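Chapter 8
Who We Look Up To: Admiration and the Recreational Athlete
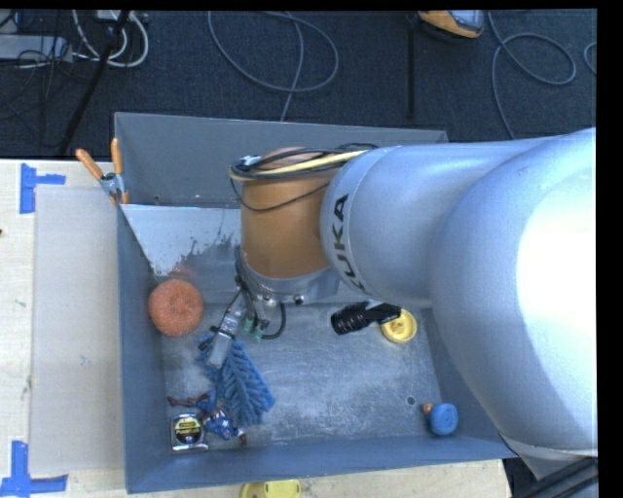 Figure 8.1 An orange-brown and silver KUKA robot arm over a grey metal bin.

When Mariann Fekete started to run at the age of thirty-four, she did not have any sports hero. She knew the names of a few swimmers from her childhood, and her brother had a poster of a goalkeeper on the kitchen door, but these people had nothing to do with her. She ran because her office had moved and the new bus was slow. Two years later she entered the Prarnuvwood hill race and finished in place 562. In her training diary from that evening she wrote only one line about herself. The rest of the page is about Bronwyn Partington, a woman of sixty-one who passed her on the last climb and said "small steps, small steps" while she was passing.

From this page of the diary we can begin the chapter. In Chapter 7 we looked at goals, and we treated the athlete as a person who chooses a number or a distance and then works toward it. But many goals are borrowed from other people. We see somebody do a thing and we want to do it too, or we want to do it in the same manner. Psychologists of sport use the word "model" for such a person. In everyday language we say hero, idol or favorite athlete, and these words do not mean quite the same.

Far models and near models

A far model is an athlete whom we know only from the stadium, the television or the newspaper. We can admire this person for years without meeting. A near model is somebody from our own club, school or street. Partington was a near model for Fekete, even if they had not spoken before the race.

The difference is important for coaches. A far model is strong at the beginning. Children often take up a sport in the weeks after a large tournament, and the coach of the junior section in Prarnuvwood, Marama Bolger, sees her longest waiting list in that period. But the far model gives little help on a wet evening in training, when the child cannot do the turn or the throw. The child compares herself with a perfect performance and feels that the distance is too large. A near model makes mistakes that can be seen, and the learner can also see how these mistakes are repaired.

It would be wrong to say that the near model is always better. Some people are discouraged by a club mate who is only a little faster — the comparison hurts more when it is close. We will return to this question in Section 8.3.

The Pemov interviews

Much of the material in this chapter comes from interviews which Beverley Lowther and Jaruwan Meesuk made in the town of Pemov. They spoke with 120 adults who did a sport at least once in a week and did not compete for money. Every person was asked to name a favorite athlete, living or dead, from any sport, and to explain the choice. The written answers come to more than 4,000 lines, and we will read parts of them in the exercises.

Two things should be noticed before you read. First, people seldom explained their choice by results. They talked about how the athlete lost, how she treated an opponent, or who was sitting beside them on the sofa when they watched. A rower named Fuchs chose a cyclist whose races he had never seen. His grandfather had told him these races so many times that he knew the weather in each of them.

Second, many choices were old. The favorite athlete was often someone who was active when the speaker was between eight and fourteen years old. Meesuk calls this "the first window," and we keep her term.

Before you read further

Write down the names of your own favorite athletes. Five is enough. Beside each name, write the year when you first heard of this person and who told you. Do not change the list later, also if you are a little embarrassed by it. You will need it for Section 8.2, where we compare it with the lists from Pemov, and again at the end of the chapter in the case study of the Ganeo rowing club.

Key terms: model, far model, near model, first window, borrowed goal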